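Chapitre 4
Choisir une cellule de démontage : le kit Pramow à l'essai

Je vous avais promis, à la fin du chapitre 3, qu'on quitterait un peu les schémas cinématiques. Promesse tenue ! Dans ce chapitre, on ouvre des ordinateurs, ou plutôt on laisse un bras le faire, et on regarde si le kit que vend Pramow vaut la place qu'il prend dans un atelier.

Le kit arrive en 12 cartons (prévoyez une palette et un après-midi). On y trouve le bras, la pince, les plaques de posage et un logiciel signé Karkevis, dont je vous parlerai longuement à la section 4.3 parce qu'il m'a donné du fil à retordre. Buppha Nuchit, qui enseigne la maintenance à Grekarstead, a suivi les essais avec moi, et c'est à elle que je dois la plupart des mesures de ce chapitre. 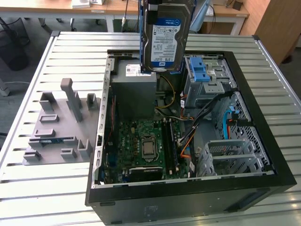

Le disque dur, c'est un peu l'exercice d'école du démontage. La pièce est rigide, ses dimensions sont connues, et sur beaucoup de tours de bureau elle est montée dans un berceau en plastique que la pince peut saisir par le bord. Les câbles, en revanche, quelle plaie ! Ils sont souples, ils traversent le boîtier comme ils veulent, et aucun modèle CAO ne vous dira où ils passent. Gardez cette opposition entre pièces rigides et pièces souples en tête, elle va nous servir jusqu'à la section 4.5.

Nous avons fait plus de 403 extractions avec les réglages d'usine, puis repris la série avec un effort de serrage abaissé de 17 %. Les deux tableaux sont à la page 36, côte à côte. Avant d'aller les lire, essayez de deviner lequel des deux réglages abîme le moins les berceaux, et notez votre réponse dans la marge.

Un mot enfin sur la concurrence : Fourie propose une cellule comparable, sans plaques de posage, et je la reprends en fin de chapitre avec la même grille de critères.

4.1 Ce que contient le kit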